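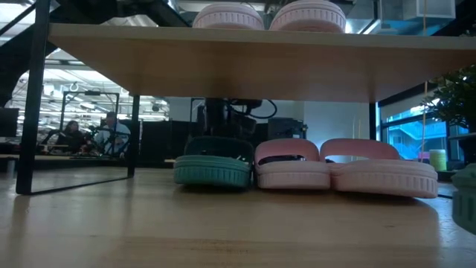 Clogs lined up under the little shelf.

Getting your TV picture back without climbing on the roof

I get asked about TV reception more than anything else on this page, which is funny given that I mostly write about drains and cupboards. But every spring the messages come in - channels missing, picture breaking up into little squares, sound going off like a cricket in a tin can. So I've put everything I do at home into one place, and you can work through it with a cup of coffee next to you.

Start with the cable. I mean it! Before you touch a single menu, go round the back of the set and unscrew the antenna lead, look at the pin in the middle, and screw it back on finger tight. If the pin is bent or has gone green, swap the lead. I spent most of a Saturday rescanning my bedroom TV before I noticed the cat had pulled the lead half out.

Next, count your splitters. Every time you split the signal you lose some of it, and a four-way splitter with only one TV on it is just throwing picture away. I had one of those in the basement, left by whoever lived here before us, and taking it out brought back 13 channels on the kitchen set. Thirteen! If you need the signal in two rooms, use a two-way and keep it at that.

Now rescan, and do it properly. On most sets the ordinary rescan only adds to the old list, so you end up with dead channels sitting on top of the good ones. What I do:

Unplug the antenna lead from the TV.
Run a full channel scan with nothing connected. It will find nothing and wipe the list.
Switch the TV off at the wall for a minute or so.
Plug the antenna back in and scan again.

My mother-in-law's old Skurkari set takes around 19 minutes to do all that and looks dead for half of it. Leave it alone. Go and fold some towels.

If you have an indoor antenna, move it before you buy a new one. Windows are usually best, high up, on the side of the house that faces the transmitter. Keep it well away from the router, the microwave and any cheap LED bulbs. I tape mine to the glass with painter's tape for a couple of evenings first and only stick it down for good once I'm happy. Foil-backed insulation is a killer, by the way. My friend Ladan Vahidi had hers on a lovely inside wall with foil behind the drywall, and she got four channels, one of them shopping.

About amplifiers - I'm not a big fan. An amplifier boosts the noise along with the signal, and if you live close to the transmitter it can swamp the tuner and make things worse. Try it without first. If you've got a long cable run (mine is 70 feet, up through the closet and across the attic) then a small one at the antenna end is worth having. Putting it down by the TV did nothing for me.

A few odds and ends people have sent in:

Paavo Valtonen writes that his picture broke up every evening at dinner time, and it was the dimmer switch in the dining room. New dimmer, no more squares.

Label both ends of every cable with masking tape. You'll thank yourself the next time you pull the cabinet out.

Wet outdoor connectors are bad news. Use self-sealing tape, wrap from the bottom up so the rain runs off it, and leave a small drip loop in the cable before it goes into the house.

Write your channel numbers on a card and keep it with the remote. After a rescan they can move, and somebody will be asking you where the news went.

And if the whole street has lost the same channel, put the screwdriver down. The station may be working on the mast, so check their website and give it a day.

I'm doing soundbars and that awful lip-sync delay in June, so send me your questions before then. Lenni Honkanen, yours is already on the list!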